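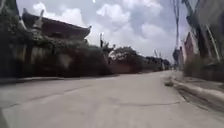 Robots on the Route: What Changes for the Crew
Handout for the workplace automation unit, Domnica Grecu

Last time we talked about warehouses, where the floor is flat and everybody wears a badge. Today I want to get outside, to delivery and street inspection work, where the workplace is a public road. My running case is Vunen, a small courier outfit that put 2 ground robots on its neighborhood routes in December. I rode along with the crew (well, walked along, my feet still remember it).

Start with the job before the robots. A route walker at Vunen carried the parcels, but also kept a head full of stuff: which curb is too high for a cart, which gate sticks, where the concrete is cracked. None of that was in the job description, and none of it was paid for.

Now think about a machine that sees the street from down near the pavement. A curb you step over without thinking is a wall to it. Overhead cables hardly matter, but a slab joint might — and somebody has to tell it so.
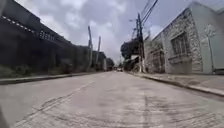 Who does the walker's old job once the robot is rolling?

Mostly the walker, with a new title. At Vunen they became "route leads." They watch a screen, mark trouble spots, and go out when a robot gets stuck. The walking dropped a lot, the waiting went up, and people had mixed feelings about that trade! One lead told me she missed chatting with customers at the gate.

Pay is the part I'd like you to argue over. The crew logged 764 route notes in the first 100 days, and the software firm, Nornonach, used them to improve its maps. Should the people who wrote them get something for it? I go back and forth.

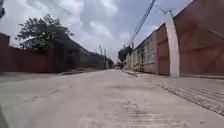 Street view with tiled sidewalk, curb, and rust-red gates at right.

For next class: read the Bălan chapter on hidden skills, then pick a job you've done yourself and write down 7 things you knew that weren't in any manual. Mark the ones a robot would need to be told. Bring it on paper, please, we'll be swapping.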